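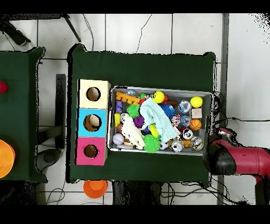
Toys and stacking boxes of the kind the new library will lend.

A toy library is to open in Cinham in April, giving families the chance to borrow toys, puzzles and games in the same way they borrow books.

The service will run from a side room at Retgate community centre. It will start with 200 items for children up to the age of seven, most of them donated by local households over the winter.

Families will pay £24 a year to join and can take home up to four items at a time for three weeks. Those receiving certain benefits will pay nothing. Childminders can join at a separate rate of £40.

Hülya Baysal, who is setting up the library, said the idea came from parents at a baby group in Ravow.

"People were telling me they had cupboards full of things their children had grown out of, and they were still buying more," she said. "A toddler might love a shape sorter for a month and then never look at it again."

Every toy will be cleaned and checked when it comes back. Items with missing parts will be held for two weeks in case the pieces turn up – after that they will be offered free to members.

Barış Akyol, a father of two from Cinham, has already signed up. "We live in a small flat, so swapping things over suits us," he said. "My eldest wants the train set first."

The library will open two mornings a week, from 9.30am until noon, with a later session until 6pm if there is enough demand. So far 30 families have put their names down.

Donations of wooden toys, jigsaws and building bricks are still wanted. Soft toys and anything that needs charging from the mains cannot be accepted. Items can be left at the centre's front desk before 4pm.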